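Grokari is bringing back the paper receipt, and it would like everyone to stay calm.

Starting in November, all Grokari hardware stores will print a receipt for every purchase unless the shopper asks them not to. The chain dropped paper last year in favor of a receipt sent by email, a text message confirming the email, and a survey about the text message. Shoppers filled out the survey. Most of them used the comment box to ask for a receipt.

The new slips run on Tromico paper, a plain uncoated stock made at the Garrido mill outside Iller. They are four inches long for a normal purchase. The old ones, as longtime customers will recall, could be used to measure a hallway. Coupons for products the shopper has just bought at full price have been retired.
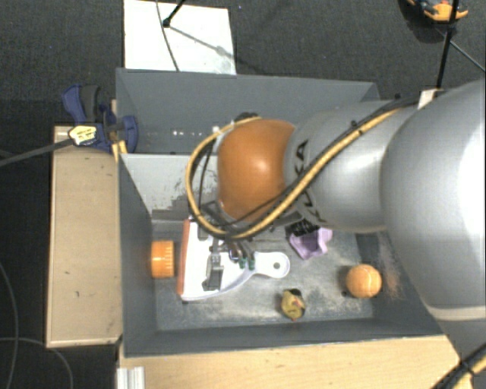

By Garrett Ilves, Press Officer, Grokari

A trial at the Iller store collected 1,372 comments over the summer. Of these, 800 were in favor of paper, 400 were in favor of paper and also wanted to discuss the parking lot, and the rest were split between email fans and one long exchange about hinges. Grokari has read all of them and has passed the hinge material to the right department.

Returns get simpler as well. A shopper with a paper receipt has 100 days to bring an item back, in any store, at any register that is open. Email receipts already in customer inboxes stay valid for the same period, including those that landed in the spam folder next to the survey.

Shoppers who liked the digital version can keep it by saying so at the register. They will get one email. The text message has been switched off, and the survey is closed.

Grokari sells tools, paint, plumbing parts and garden supplies. Press questions go to the Iller office, which opens at 9 a.m. and answers its own phone. Sample receipts are available on request and will be sent by mail.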